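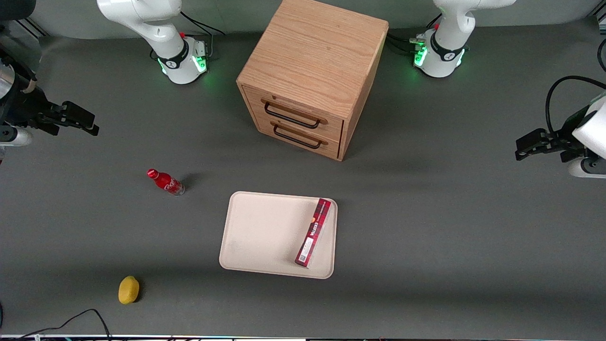 Session 6: Two-arm tidying task

Module leader: Rebecca Sala
Lab support: Digby McKinnon

Each pair will program both arms to clear the table. The cabinet has two drawers, and both start closed. The sponge and the bottle go in the upper drawer. The red box stays on the tray until the second part of the exercise.

Work out which arm does what before you write any code. The bottle and the sponge lie on the right arm's side. The left arm is free to pull the handle, so begin with that split and change it later if you want to.

Record 17 runs per pair. Log the start and end time of each run and whether the drawer was shut at the finish.

Wrist view

Use the wrist camera for the last part of the approach. Both finger tips should show at the bottom of the picture with clear table between them. 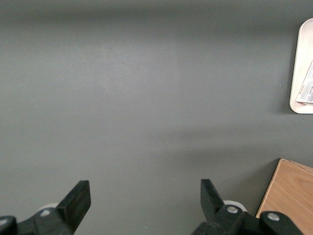 Keep the speed limit at 70 per cent until Digby has signed your sheet. If a finger catches on a drawer handle, stop the arm and back it off by hand control.

Write-up

Hand in 500 words with your log attached. Say which runs failed and at what step. Coralie Baxter and Joaquín Quezada will mark the reports. Bring your code to Session 7, where we start on the box.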